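Stacking plastic tumblers: yes or no?

Household > Kitchen storage

mahawong_viola
We moved to Mahawong in December and the new kitchen has exactly one cupboard at kid height. It has to hold the plastic cups, the bowls, and whatever it is the previous owners left in there that I haven't had the courage to open. My husband stacks the tumblers. I stand them in a row. We've been married 10 years and this is apparently the issue. Thoughts?

ubaldo_f
Stack. Next question.

R.Testa
Don't stack. The tapered ones grab each other and by tea time you've got a four-year-old with a cup tower wedged between her knees, screaming. Ours needed hot water and a butter knife to separate. I still have the scar on my thumb and a cup with a chewed rim.

ubaldo_f
You stacked them wet. That's a you problem.

R.Testa
I have kids, Ubaldo. Everything is wet.

longo_a
Row person here. One colour per child, mouth up, always the same order. The arguing over whose is whose dropped by maybe half, and the other half moved on to spoons. Tried it on the table first to see how much width I'd lose in the cupboard.
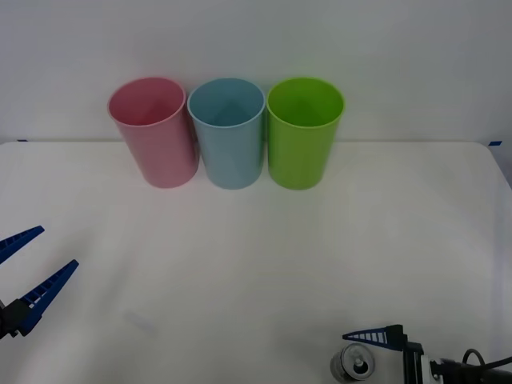

Pink, blue, green. Sides nearly touching, so not much shelf wasted.

mahawong_viola
Oh, that's tidier than I manage. Is the green really that green?

longo_a
It is. You can find it in the dark. The other two are more your faded beach towel colours, and guess which one all of them want.

Todstead_Ros
Mouth up collects dust. Mine go upside down on a folded tea towel. My mother did it, her mother did it, and I'm not about to be the one who lets the side down.

ubaldo_f
And upside down traps the damp so they smell like a camping trip. Stack them dry and put them away like an adult.

longo_a
Cups in this house don't sit long enough to get dusty. They'd need to be left alone for 7 minutes.

R.Testa
Viola, whichever way you go, measure the shelf height first. The taller tumblers wouldn't stand up in our place at Clerncombe and I ended up lying them on their sides. They roll. You open the door and out they come.

mahawong_viola
Just measured. They fit standing with 2 cm to spare. Husband has been informed.

ubaldo_f
Tell him he has a friend here.

mahawong_viola
He says thanks and wants to know if you've got a spare room.

Todstead_Ros
Did you ever open the thing the last owners left?

mahawong_viola
Fondue set. No forks.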